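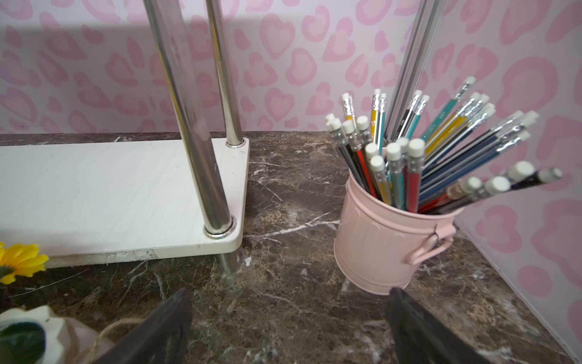

Pink leopard print over brown marble.

I have been hoarding wallpaper samples for most of a year now and I finally put up a whole roll, so this is going to be long, sorry, go get a coffee.

The room is the half bath under our stairs. It has a sloped ceiling, one tiny window and a door that opens the wrong way, and when we moved in it was painted the color of old oatmeal. I lived with it for two winters. Then in June I stayed at a little guesthouse in Lornitz where the powder room was papered floor to ceiling in fat green parrots, even the ceiling, even the back of the door, and I stood in there grinning like an idiot. I came home and ordered samples that same night.

Small rooms can take so much pattern! I used to believe the old rule about keeping them pale and plain so they feel bigger, but my half bath was never going to feel big. It's a closet with plumbing. So I stopped trying to fix that and went looking for something that would make people laugh when they opened the door.

I ended up with 46 samples. I kept them in a shoebox and taped up a few at a time, and I really recommend doing this for longer than feels reasonable. Morning light and evening light turned out to matter a ton. There was a mustard one with tiny foxes that I was completely in love with until about the second evening, when the bulb came on and it went the color of soup. And small repeats are sneaky. A print that looks busy and fun on a piece the size of a postcard can turn to gray fuzz once you step back into the hall.

The winner was from the Arriaga range, big loose tulips in red and cream on navy. The flowers are as large as dinner plates. My sister said "in there??" and that sealed it.

Now the hanging part. I had help from Eusebio Lozano, who papered half the houses on our street back in the day and is retired but, as he puts it, still has the knees for it. I'd planned to start in the corner by the door. He said no, start behind the toilet where the eye goes first, and work outward both ways so the bad join lands above the door. It did, and you have to be really looking to find it.

Things I learned, in the order I learned them the hard way:

Wash the walls. I skipped behind the radiator and the paper let go there overnight.

Draw a plumb line and don't trust the corner. Ours leans so much that by the ceiling I would have been a thumb's width off.

Change the blade all the time. I thought one would last me a wall. We went through 8 on the whole room, and the only tear we had was on a dull one I was being stubborn about.

Let the paste soak in as long as the label says. I was so excited I rushed the first strip and it bubbled all down the middle. Eusebio peeled it off, didn't say a word, and handed me the brush.

Matching the pattern up a sloped ceiling is its own sport. We just let the tulips run off crooked where the slope starts and I love it – it looks like they're falling over.

Money, because people always ask. The paper was $498, which made me gulp, and with paste, lining paper, a decent brush and new brass hooks from Kollitier the whole room came to $786. I could have done it for a lot less with peel and stick. I tried peel and stick in our rental in Grisemden years ago and it was great for a renter, it came off in one long satisfying sheet, but I wanted the real thing this time.

Would I paper a bigger room? I think so! I keep looking at the wall behind our bed. My husband has asked for a rest first, and he'd like to be able to find the tape measure again. I did keep the leftover half roll and I've already lined two dresser drawers and the inside of the medicine cabinet with it.

Next up is the trim. I'm torn between the cream from the petals and a proper glossy red, and I've got both painted on a bit of scrap board leaning against the sink. If you've done red trim and lived with it for a while, tell me in the comments how you feel about it now.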